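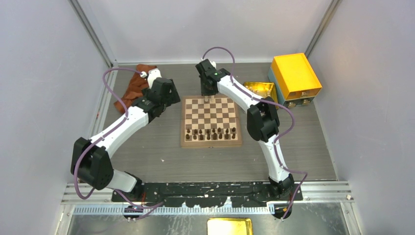 Ulton Games Club: Minutes of the Autumn General Meeting

Search this site Go

Held in the upstairs room, 22 October 2025. Present: 14 members, the Secretary and, for the second half, the Chair.

1. Minutes of the last meeting
Agreed as a fair record, apart from the word "shouted" under item 6, which is now "said".

2. Prument league
The August season of Prument finished with 72 players, our best entry yet. The final was settled on a replay after both sides claimed the same goal. The meeting watched the clip twice and remained divided. The result stands.

A member asked whether the off-side setting could be left on next season. The Chair said it had been left on this season. The member asked if it could be left on in a way that people would notice.

3. Rillix
The new update was discussed at length. Those who like it say the passing is slower and more thoughtful. Those who don't say the passing is slower. Saved squads from the old version do not carry over, and one member has lost 328 matches of progress, a figure he gave the meeting several times. Condolences were recorded.

Agreed: the club will stay on the old version until the spring, then have this argument again.

4. Controllers
The club owns 2 controllers that work and a drawer of ones that don't. Members are asked to stop returning the second kind to the first drawer. A proposal to buy wireless replacements was put off until someone finds out what they cost. It was put off for the same purpose in August.

5. Bastos Cup
We have been invited to send a team to the Bastos Cup. Entry is by points, and a club needs over 1000 to go straight into the main draw. We have enough, provided the organisers count the friendly that was abandoned when the power went. The Secretary will write to them and will not mention the power.

Team selection will be by ladder. The suggestion that it should be by length of membership was made by the longest-standing member and found no seconder.

6. Any other business
Crisps are not to be eaten while holding a controller. Carried, with one abstention, mouth full.

The date of the next meeting will be put on the noticeboard.

We use cookies to improve your visit. Accept Manage settings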